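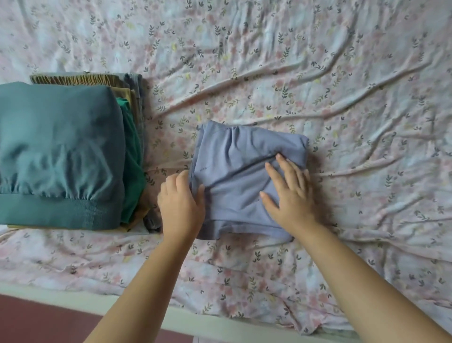 Rasa Rozīte learned to pack from her grandmother, who could get a fortnight's clothes into a bag the size of a bread bin. So when she set off to walk the length of the Trendach, all 239 miles of it, she took one rucksack and was still annoyed by how much was in it.

"I carried a second jumper for nine days and never once put it on," she says. "I posted it home from Virnow. Best money I spent all trip!"

We met on a Monday in the café at Hullex station, where she had spread her maps over two tables and was already telling the people at the next one where to find the good bakery. The path starts behind the car park. Most walkers go south to north, but Rasa went the other way, to have the big climb done while her legs were fresh.

"It's 3,585 feet to the top and you feel every one. Then you come over the shoulder and there's the whole valley, and I shouted. I properly shouted. A sheep looked very put out."

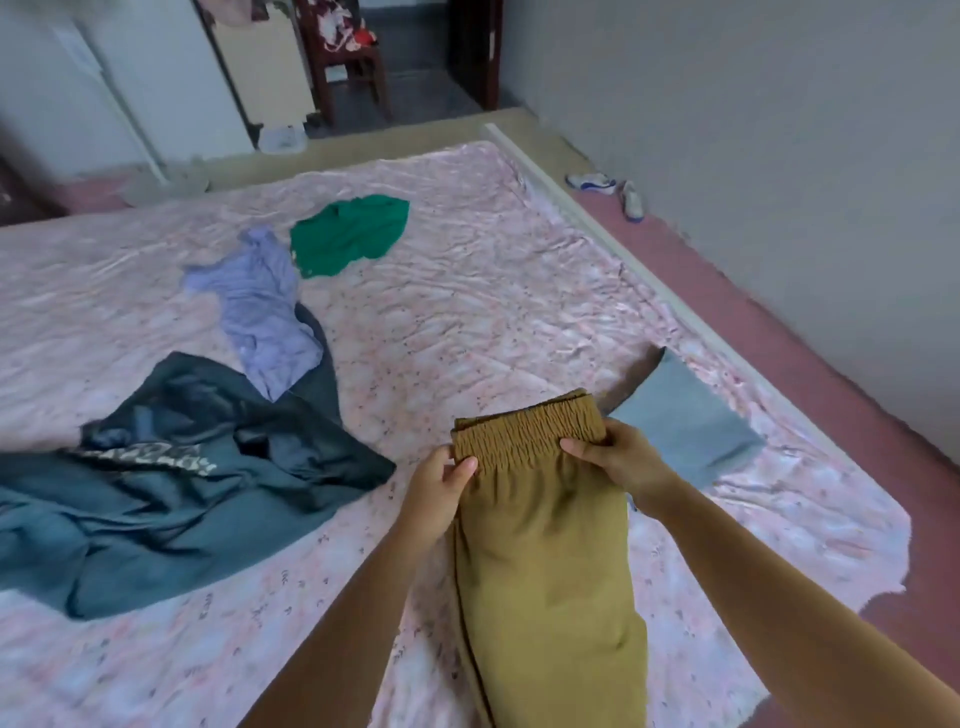 Walking in company

She had planned to go alone. On the third morning she fell in with Kedir Degefa, a retired bus driver doing the route for the second time, and they kept more or less the same pace as far as Santoro.

"Kedir stops for everything," she says. "Birds, gates, old milestones. I was cross for an hour and then I started stopping too."

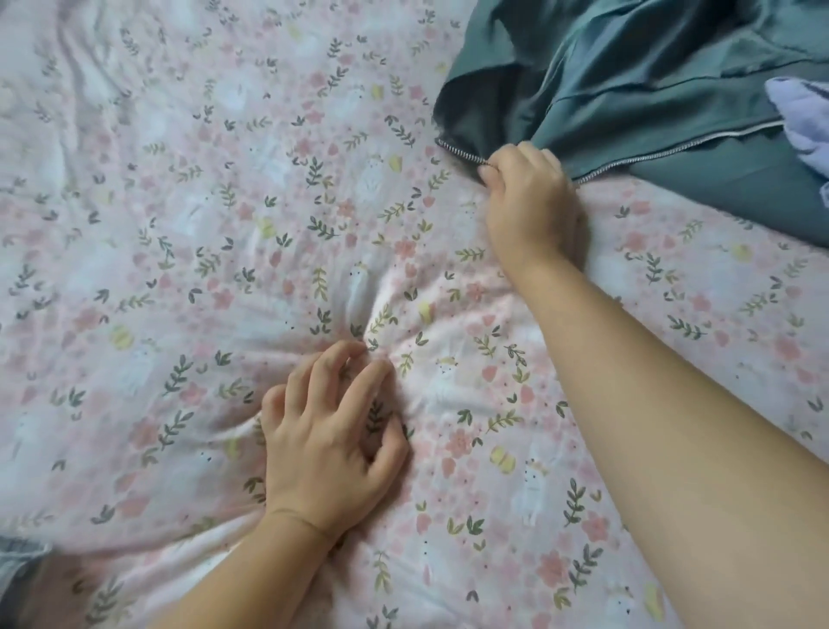 He also knew which farms sold eggs and which fords to leave alone after rain, and he talked her out of a short cut that would have put her in a bog up to the knees. They still write to each other, mostly about boots.

I asked what she would tell someone thinking of a first long walk. She was off before I had finished the question.

"Go in February if you can stand the cold, the light is wonderful. Book the first 2 nights and leave the rest open. And eat before you're hungry - I mean it, I had a little cry on a stile over a missing sandwich." 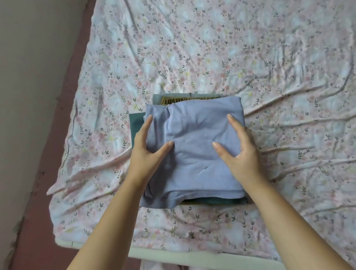 The whole thing cost her less than 2,000 euros, trains included, and a good part of that went on cake. She is already looking at the coast path for next year, and Kedir has said he might come for the first week if his knee behaves.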